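Gift Boxes and Care Packages: Your Questions

Staltora packing pages – last updated January

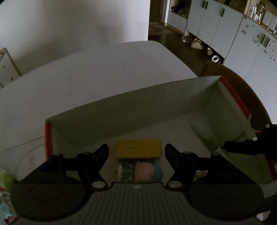 An open white box with a yellow card on top of the contents.

We get a lot of mail about packing boxes, most of it from people who have read somewhere that they need to spend a lot of money on filler. We doubt it. These are the questions that come up most.

Do I need a special gift box?
Probably not. A plain white cardboard box with an attached lid does the job, and it can be used again next year if the recipient is the saving type. Magnetic closures are nice to open and close, but we have never seen one survive a mail sorting line any better than a strip of tape.

Does the card go on top or at the bottom?
On top. There is a school of thought that says the card should be "discovered" under everything else. We have tried this, and what happens is that the card goes out with the tissue paper. Put it where it will be the first thing picked up.

Should I write it by hand?
If your handwriting can be read, yes. If it can't, print it and sign it. A note that the other person has to decode isn't more heartfelt.

What about shredded paper?
It looks good for one minute. After that it is on the rug, in the dog and behind the couch until summer. If the things in the box fit snugly, you don't need it. If they don't fit snugly, the box is too big, and a smaller one will cost less to mail as well. The exception is glass, which should be wrapped piece by piece anyway.

Will things get crushed under the lid?
Close the lid without pressing. If it springs up, something has to come out or lie flat. We hear from people who sat on the box to get it shut and then blamed the carrier.

Can I put food in with everything else?
Dry food in a sealed bag, sure. Stand the bag against a side wall so nothing heavy sits on it. We would keep soap and anything scented in a separate box altogether. Bagging the soap is supposed to solve this – we are not convinced, and neither was the relative who got our lavender crackers.

Do the colors have to match?
No. The Ornonier gift guide says to choose a palette of two shades and stick to it, which makes sense if you sell tissue paper in two shades. A pink thing next to a teal thing next to something patterned looks cheerful enough.

How much should I spend on packaging?
Our own limit is 10 percent of what the contents cost. For a $70 gift that means $7, and we rarely get that far. We have seen packaging kits at $65, which would take a $650 present to justify.

Is the Ansah folding insert worth buying?
We bought a pack. It holds cups well and wastes space with everything else. If you pack cups often, fine. A cut-up cereal box does nearly the same thing.

Where should I pack?
Somewhere with a hard floor and enough room to open the lid all the way. Lay everything out beside the box first, so you can see what you have before you start fitting it in. Packing on a bed sounds comfortable and is how scissors get lost.

I'm packing for a fundraiser. Does any of this change?
A little. The Uvmont winter drive sent out 500 boxes, and its packers used one layout for all of them: flat things down, soft things in the gaps, card last. Decide on the layout with one sample box and keep that box open on the table to copy from. Skip the ribbon. At that quantity it takes longer than all the rest put together.

Can I mail the box as it is?
We wouldn't. Put it inside a plain shipping carton and write the address on the carton. Some sellers call their gift boxes "mail ready," and perhaps a few are, but we'd want to see the corners afterward.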